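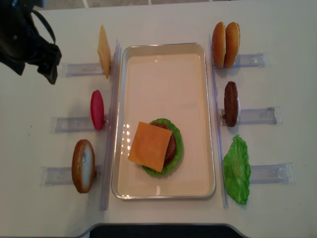

Toy burger pieces, sorted into clear holders beside a metal tray.

Keeping Small Toy Sets Together
Posted 5 Aug 2018 by Ivana Godoy
Filed under: Kids' Rooms, Storage, Cleaning

Play food, building pegs, doll shoes and puzzle pieces all have the same problem. The set comes in a box that falls apart in a month, and after that the pieces live in the bottom of a bin with everything else. These tips are the ones we use at our house and a few that readers have sent in.

Sorting

Empty every bin onto a bed sheet spread on the floor. When you are done, you can pick up the corners and pour whatever is left into one box.

Sort by set first, then by type. Don't stop to clean or repair anything yet. Put broken pieces in a bowl and deal with them at the end.

If a set is missing more than half its parts, stop treating it as a set. Put the good pieces into a general box and let the rest go. The last time I did this I counted, and we had 183 pieces of play food from four different kitchens. Most of it was peas and french fries.

Choosing containers

Use shallow containers. Anything deeper than a child's hand gets dumped out so they can see the bottom.

Clear plastic is better than colored for small parts. Kids who can't read yet can see what goes where. If you already own colored bins, tape one sample piece or a drawing of it to the front.

A metal baking tray with a rim makes a good play surface for anything that rolls. It keeps beads and marbles off the floor, and it wipes clean. Buy one for the purpose or retire an old one. Look over the rim for sharp spots before you hand it over.

Desk drawer organizers, silverware trays and the clear troughs sold for makeup all work. Measure your shelf before you shop. I have bought the wrong depth 3 times.

Skip lids for toys used every day. Save the lidded boxes for sets that come out once in a while, and write the name on the side as well as the top so you can read it when they are stacked.

Washing plastic pieces

Check first for batteries, paper stickers and anything with a squeaker. Those get wiped with a damp cloth and nothing more.

Solid plastic pieces can go in a sink of warm water with a squirt of dish soap. Leave them for ten minutes, swish, and use an old toothbrush in the grooves. Lettuce leaves and anything else with ruffles collect the most grime. Rinse in a colander.

Hollow pieces take in water through the seams. Wipe them instead. If one does fill up, squeeze out what you can and stand it hole side down on a towel overnight. If black specks come out with the water, throw it away.

A mesh laundry bag on the top rack of the dishwasher works for hard plastic, with the heated dry turned off. Soft plastic can warp, so try one piece you don't care about.

Dry everything completely before it goes back in a closed box. A folded bath towel near a fan does it in an afternoon.

Washing felt and wood

Felt food should be washed by hand in cool water. Press it flat between two towels and don't wring it.

Never soak wooden pieces. Wipe with a cloth dipped in one part white vinegar to four parts water, then wipe again with plain water and dry right away. If the wood looks rough afterward, go over it lightly with fine sandpaper.

Marks and stickiness

Ballpoint pen: rubbing alcohol on a cotton ball. Test on the back, as it can take off printed faces and lettering.

Crayon: a little baking soda on a damp cloth.

Sticker residue: rub in cooking oil, wait fifteen minutes, wash with dish soap.

Sticky hook-and-loop dots on the kind of food you "cut" with a toy knife: pick out the lint with a straight pin. When the dots stop holding, peel them off and replace them with new adhesive ones from the sewing aisle.

Keeping it going

Put out one or two sets at a time and keep the others in a closet. Swap them when interest drops off. We change ours at the start of the month, more or less.

Keep one small jar in the kitchen for stray pieces found under the couch or in the dryer. Empty it when you swap sets.

Take a picture of each full set and keep it on your phone. It helps when a piece goes missing at a friend's house.

Small pieces need to stay up high if there is a child under three around, including one who only visits.

From readers

Gunvor Lunde keeps puzzles in zippered mesh pouches with the picture from the lid cut out and slipped inside. She stands them upright like files in a dish rack.

Ximena Zapata marks the back of every piece in a set with the same color dot of nail polish. Two similar tea sets can then share one bin and still be separated at cleanup.

Abelardo Lucero asks whether bleach is safe for bath toys. We don't use it on ours. Check the toy maker's care instructions, and never mix bleach with vinegar.

Next up: cleaning stuffed animals that can't go in the washer.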